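Last updated: April

Wipe, Rinse, Shine: How Cleaning a Bathroom Ledge Works

By Pallavi Tiwari

Have you ever run your finger along a bathroom ledge and found it gray? Or fuzzy? Or (my personal favorite) a tiny bit sticky? Bathrooms are small rooms where a LOT happens. People brush teeth, wash hands, comb hair and splash about, and every one of those jobs leaves a little something behind.

Grown-ups clean it up with things so ordinary that you may never have looked at them closely: a cloth, a bottle, a tray and a pair of hands. Let's look at them closely now!

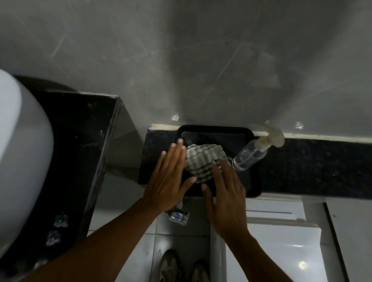
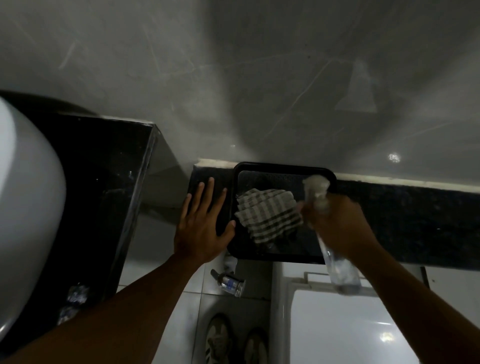 What is all that stuff, anyway?

Bathroom dust is mostly a mix. There are bits of fluff from towels and clothes, tiny flakes of skin (yes, yours too, everybody sheds them), hairs, and specks of soil that came in on somebody's shoes. Add a few drips of soap and toothpaste and you have a kind of very thin glue. The fluff lands in the glue, the glue dries, and there it stays until somebody comes along with a cloth.

Then there is the white crusty stuff. If you see pale spots where water drops used to be, those are minerals. Water from the tap has traveled through rock and soil, and it picks up tiny amounts of rock on the way. When a drop dries up, the water floats off into the air but the rock can't, so it stays behind as a spot. You have a very, very small piece of a hill in your bathroom!

Why a cloth is so good at its job

A cloth looks flat, but get your eye right up next to one and you'll see it's a crisscross of threads. Some threads go up and down and others go side to side, over and under each other. In a checked cloth the stripes help you see the two directions. Each thread is made of lots of even thinner fibers twisted together, and between all those fibers are gaps.

The gaps are the clever part. Water creeps into them all by itself. Scientists call this capillary action (say it: KAP-uh-lair-ee). Dip just one corner of a dry cloth in a cup of water and wait. The wet patch climbs UP the cloth, as if it had forgotten about gravity. When you wipe a ledge, water gets pulled into those gaps, and some of the dirt goes with it.

A scrunched-up cloth is handy for scrubbing, and a folded one is handy for wiping. Fold it in half, then in half again, and you have a small square with several faces you can use. When one face gets dirty, flip to a clean one.

How a pump bottle pushes

Bottles with a pump or a trigger have a thin tube inside that reaches down into the liquid. There's also a little chamber with a spring. Push the pump down and the chamber is squeezed, so the liquid inside has to go somewhere, and out of the nozzle it shoots. Let go, and the spring pops everything back up. That makes the chamber roomy again, and more liquid gets pushed up the tube to fill it.

This is why the first few pumps of a new bottle often give you nothing but a wheezy noise. The chamber is full of air! Keep going and the liquid arrives.

If a bottle is see-through, you can peek at where the tube ends. Once the liquid drops below that point, the pump sucks air again and goes back to wheezing, even though there's still a bit at the bottom. My cousins call this "the Vinov noise," after a grumpy cat we used to know.

What the tray is for

A tray with a raised rim is like a tiny bathtub for your bathroom things. Drips run down the outside of bottles and collect in the tray, where the rim holds them in. You can also lift the tray and everything on it in one go, wipe under it, and put it all back.

But trays need cleaning too. Take everything out first. Look in the corners, which is where the soapy goo likes to hide. Rounded corners are easier than sharp ones, and a fingertip inside a cloth fits into them very nicely.

Speckles that won't wipe off

Some ledges are made of granite or a stone that looks like it, and they are covered in specks. You can rub all day and they'll still be there, since they are part of the rock! Granite starts out as melted rock deep underground. It cools down terribly slowly, and as it cools, different minerals grow into crystals. Some are dark, some are pale, some glitter. Sawed into a slab and polished smooth, the crystals show up as dots and flecks.

Dark speckled stone is very good at hiding crumbs and fluff. Crouch down until your eye is level with the ledge and look along it toward a light. Suddenly all the dust shows up.

Try it: the Great Ledge Test

You'll need two cloths the same size, a little water, and a ledge or table you have permission to use.

Wet one cloth and wring it out until it stops dripping. Keep the other dry.
Wipe one half of the ledge with the dry cloth, using three long strokes.
Wipe the other half with the damp cloth, three strokes again.
Now look at both cloths, then do the crouching trick and look along the ledge.

Which half has more fluff left? Did the dry cloth push any dust to the end of the ledge? When I did this with the Kivus after-school club, we had 13 cloths drying over the backs of chairs, and the damp ones had picked up so much more that two people asked to do it again at home.

One serious bit. Use plain water for your experiments. Cleaning sprays are for a grown-up to handle, and they should never be mixed together, because some mixtures make gases that hurt your eyes and lungs. If you aren't sure what's in a bottle, leave it alone and ask.

Words to know

Capillary action: the way water creeps into tiny gaps.
Fiber: a very thin strand that threads are made from.
Granite: a hard rock made of crystals you can see.
Mineral: a natural, solid material that rocks are made of.
Nozzle: the opening where the liquid comes out.

Next time, we're off to the kitchen to find out why sponges have holes.

Contact Vulomura Kids | © Vulomura | Back to top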